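Recording pick-and-place examples on a two-arm table

Before you record anything, decide what one example is. For the bin task we use at Stistov, an example starts with the toy on the paper and both grippers open. It ends when the toy is in the bin and the arm has moved back. Anything that does not fit that pattern gets thrown out, even if it looks good on playback.

Set up the table

1. Cover the work area with brown paper and tape the underside at the corners. Replace it when it tears. Creases are fine.
2. Put the bin on the paper, long side running front to back. It should be empty at the start of every example.
3. Home both arms. The one you are not using stays powered, with its gripper clear of the bin.
4. Start the Paltport recorder and check that every camera is live. Look at the head view in particular. If the wrist hides the toy for the whole approach, move the toy.
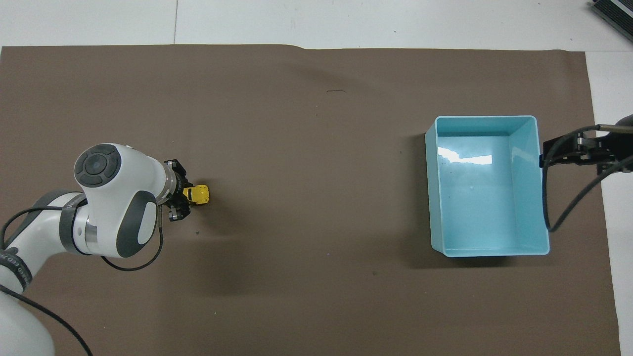
Issue 14, page 9

Record the examples

Bring the arm in slowly and close the fingers on the body of the car. Lift straight up before you travel sideways. New operators tend to drag the toy across the paper, and the trained policy will do the same.

If you miss the grasp, you have a choice. Open the fingers, back off a little and try again without stopping the recording, then tag the example "retry". Or stop and discard it. Keep some retries in the set, but no more than one attempt after the first miss.

Change the starting position every time. Place the car near the bin, far from it, upright, on its side, pointing toward you and away. Move the bin every 14 examples and write the change in the log. Do not straighten the paper in the middle of a block.

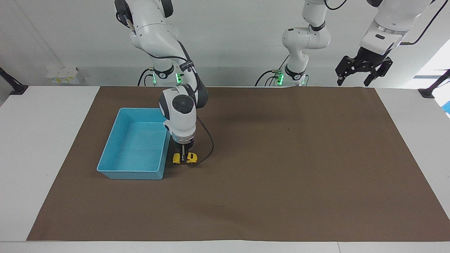 Khanyisile Makhubela
Data collection lead

Starts close to the bin need extra care. The fingers have to come down on both sides of the car without touching the rim. If the gap is too narrow, turn the wrist before you descend. Do not push the bin out of the way with the gripper.

Check and save

Play back each block at double speed before you start the next one. Discard any example where:

- a camera dropped out
- a hand or sleeve came into view
- the bin moved during the example
- the arm stood still for more than 2 seconds

Name the block with the operator's initials, the task and the block number. Upload it before you change the table.

Our first usable policy for this task came from roughly 600 examples. Expect the first few blocks from a new operator to go in the practice folder.

Questions about tags go to Nanna Hafstein. For recorder faults, save the log file first and then restart.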